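Bathroom practice floor opens in former Eveck warehouse

GRUTUVBRIDGE – A long, white-walled workspace that once held spare parts for the Eveck company is now full of bathroom fittings, and people in town are being invited to come in and use them.

The Nustow home skills center opened its bathroom floor in February, after a winter of moving in tubs, toilets and cabinets. The center offers short courses in cleaning, basic upkeep and getting a bathroom back in order after work has been done in it. Until now the classes were held in borrowed rooms, mostly with drawings and a box of loose taps.

"You can talk about a bathtub for an hour and people still don't know where to put their knees," said Halfdan Þórarinsdóttir, who runs the center. "We wanted the full-size thing on the floor, with space to walk up to it."

The bathtub is the piece most visitors go to first. It is a large white rectangular model that stands free of the walls, on gray marble-patterned flooring. The knobs and the faucet are black and are mounted on the rim, along with a handheld sprayer.
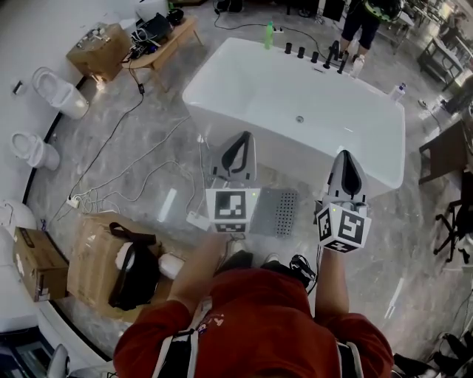
The freestanding bathtub at the Nustow center in Grutuvbridge, with bottles set out on the rim.

Þórarinsdóttir said the tub came from De Luca, a family-owned bathroom showroom across the river that closed its upper floor last year. The showroom let it go for a small sum on the condition that the center arranged the move. It took 5 people and most of a morning to get it off the truck and through the side door.

Rim-mounted fixtures were a point in its favor, she said. Many newer homes in the area have them, and they call for a different cleaning routine than taps on a wall. Soap collects around the base of each knob, and people tend to wipe the top and miss the back.

The beginner course is made up of 4 evening sessions. The first covers the tub, including the rim, the drain and the bottles that gather around the edge. Bottles are left standing on purpose, and students are asked to lift each one, clean under it and put it back where it was. The second session is given over to toilets. The third deals with cabinets and storage, and the last is an open evening when people work on whatever they found hardest.

The center plans to add a course for people who rent out rooms and need to get a bathroom ready between guests. That class will be shorter and will be timed.

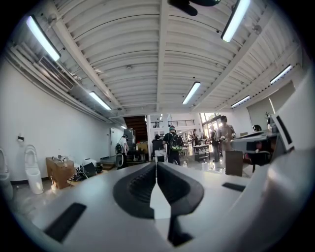
The building itself needed less work than expected. The corrugated ceiling was kept and painted white, and the tube lights were left up. Þórarinsdóttir said the lighting is brighter than in most home bathrooms, and some students have asked for it to be turned down so they can see how a surface looks in ordinary conditions. The center is looking at putting lamps on stands for that.

The air-conditioning unit high on the wall was serviced before opening. The toilets stand along the plain white wall so that people can get at them from the front and from the side. A light-brown wooden cabinet near them has become the place where small things get put down – a habit the third session is supposed to cure, Þórarinsdóttir said.

Fitting out the floor cost some $1,000, most of it spent on flooring and paint. Nearly all the furniture was donated or bought secondhand. A further $1,000 has been set aside for a sink and a shower tray, which the center hopes to have in place before the summer courses begin. Þórarinsdóttir said she would also take a second bathtub, preferably an older one with taps at one end, if someone has one to give away and can wait for it to be picked up.

Early sign-ups have been a mix of young people in their first apartments and older residents who have recently had a bathroom redone. Both of the first evening groups filled up, and a waiting list is open for the next one.

Classes start at 6:30 p.m. and run for 90 minutes. Gloves and cloths are provided. Students are asked to wear shoes with a good grip and to bring a towel to kneel on. The entrance is on the yard side of the old Eveck building, and parking is free in the yard after 5 p.m.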